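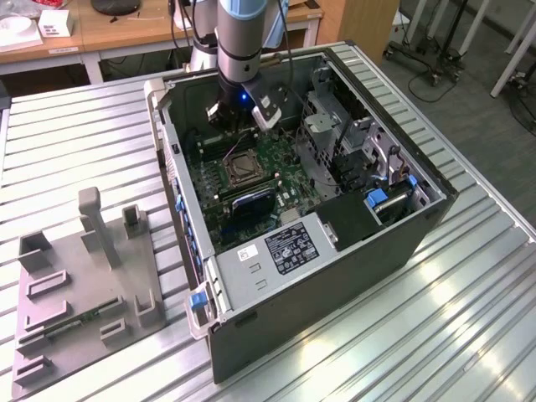
Cell 5: the gripper over the open tower, with the fixture plate on the left of the bench.

Cell Maintenance Technician (robotic assembly and disassembly)

Usteck is recruiting a technician to take over the daily care of Cell 5 at our Mac Mathúna workshop. The post is full time and permanent. It reports to Treasa Breathnach, who runs the cell workshop.

The cell

Cell 5 handles internal parts of desktop computers. The case is laid on its side on a bench of aluminium extrusion with the side panel off, and the arm comes down on it from overhead. Parts are presented to the arm, or put down by it, on a 3D-printed fixture plate beside the case. The work at present is mainly on memory modules. The two-finger gripper has to reach between the drive cage and the board without touching either, so small errors in the position of the case or the plate matter a good deal.

The cell logged 1,269 running hours up to the last full service. The next is planned for March, and the person appointed will lead it.

What you will do

- Check fingers and fingertips at the start of each shift, and replace worn tips.
- Re-teach the plate and case positions after any change to the bench, and record the offsets.
- Inspect the arm cables for rubbing and strain over the full range of movement.
- Print, measure and fit replacement fixture plates. Slot width is checked with a go/no-go gauge before a plate is released.
- Clear stops, find the cause and write it up in the cell log the same day.
- Keep the spares cupboard stocked. Orders go through Grurnimer.

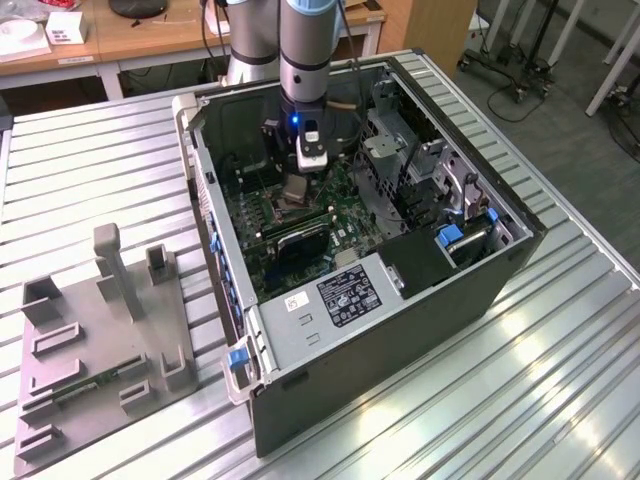

Gripper above the processor area of the board. A module is seated in the plate, lower left.

Fault finding takes up a fair part of the week. Most stops come from a module sitting high in its slot or a case that has shifted on the rails - the arm itself is seldom at fault. You should be comfortable working through these in order, from the bench upwards, before opening any program.

What we ask for

- A trade qualification in mechatronics, electrical maintenance or similar, or equal experience.
- Practical experience of setting up at least one make of industrial or collaborative arm.
- Safe isolation and lock-off, to a standard you can demonstrate.
- Basic CAD, enough to alter a slot or move a post on an existing plate.
- Clear written English. The log is read by the other shift.

Experience of handling static-sensitive boards is useful. Training is given on the Plustero cell controller, so prior knowledge of it is not needed.

Selection

There is a short interview with Treasa Breathnach and Hye-jin So, then a bench test. In the test you will be given a plate that has been moved and asked to bring the cell back into position.

To apply, send a CV and a one-page account of a repair you carried out to Eimear Horgan, quoting reference 218. Closing date: 30 November 2025. Questions on the technical side of the post may be put to Hye-jin So.

Related vacancies
Controls Engineer, Plustero support
Stores Assistant (part time)
Fixture Design Placement, six months
Night Shift Cell Operator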